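Ticket: chopstick caddy, base tray smell and swollen sticks
Site: Anulwood, shared kitchen, ground floor
Status: open (was closed in May, reopened)
Product: utensil caddy + cream tray, bought through Gikura

Problem as reported: tips of the wooden chopsticks going dark and a bit furry at the bottom end. Sour smell when you lift the caddy off its tray. Same complaint as last time. Last time we just washed it and closed the ticket, so no real fix.

Tried so far
— emptied everything, hot water and vinegar, 29 minutes soak. Smell gone, came back in 6 days
— swapped the dish soap for the Cullemik one. No diference
— moved caddy off the counter by the sink and onto the dining table. Slightly better, maybe. Too early 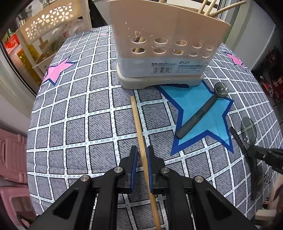 Drainage was my first guess and I still think it's drainage. People put the sticks in straight from the rinse, tip down, and whatever drips off has to go someplace. The front wall has two rows of oval holes, so air gets in at the side fine, but the tray under it never gets tipped out unless somebody remembers. Label is still stuck on the lower front, item number LX3120, so quote that if you call Gikura about a spare tray. Don't peel it off please.

7:40 am, checked again. Poured the tray out, wiped it, left it upside down on a towel. Put it back at lunch. Told the morning crew to dry sticks flat for 60 minutes before they go in. We'll see if that sticks, no pun

Also sorting the bad ones out while I'm at it. Rule I'm using: if the tip is dark or feels rough, toss. If only the finish is dull, keep.
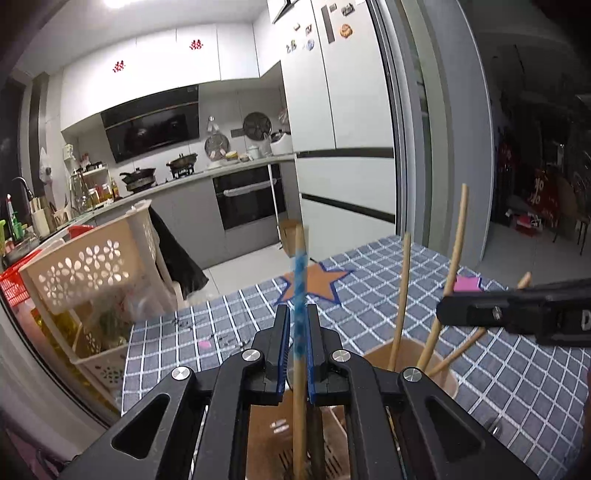

Matching pairs is the slow part. The lengths are close but not the same and they get mixed every meal. If a stick has no partner it goes in the drawer for 2 weeks then out.

Asked McIntyre for a price on the other kind, the sort that goes in the dishwasher. No reply yet.

Next: smell check end of week. If its back, order new tray and stop using this one for anything wet. Leaving ticket open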